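About Trutorard

Home About Packing services Box sizes Contact

Who we are

Trutorard is a small packing outfit. We box things up for people and shops that don't have the time, the tape or the patience. Started by Nga Tôn in June with 2 tables and a borrowed van, grew a bit, moved to the unit on Nieto Street, still there. 29 of us now, more before the holidays.

What we do

Cartons mostly. Gift sets, spare parts, dishes, books, returns that came back in a mess. You send it loose, we send it on packed. Small runs are fine – our shortest order ever was 3 boxes and we did it the same afternoon. Biggest regular job is the Odeo sample kits, 228 boxes a run, every one with the same insert in the same place.

We also do repacking. Cerkus came to us that way, with a stack of cartons too big for what was in them. We cut the sizes down and they stayed.

How we work

Plain cardboard wherever we can. Bottom seam taped first, then padding, then heavy stuff, then light stuff. Paper fill unless you ask for something else. Nothing gets closed until somebody has looked in and checked it against the slip. Slip goes on top, not underneath, we learned that one the hard way.

Tables get cleared between orders. One order on a table at a time, so your candles don't end up in someone elses box. White tops, easy to spot a dropped screw or a stray label on them. They do pick up scuffs and we wipe them down at the end of the shift.

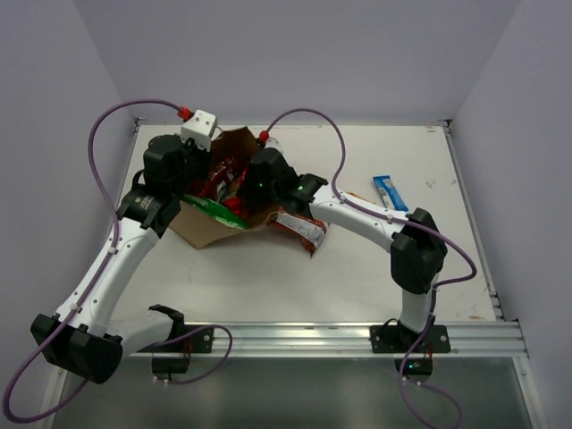

Fragile items get their own table and a slower pace, so add a day if you're sending glass or ceramics. Tell us what's in the carton before it gets here – saves a phone call. We don't pack food, batteries or anything alive.

Visiting

Drop-offs at the side door, ring twice. Parking out front is tight, vans please use the back lane. If you want to see how your stuff will be packed just ask and Nga will set up a time. Bring a sample of the item if you can, it makes quoting alot quicker.

Page last updated October 15, 2022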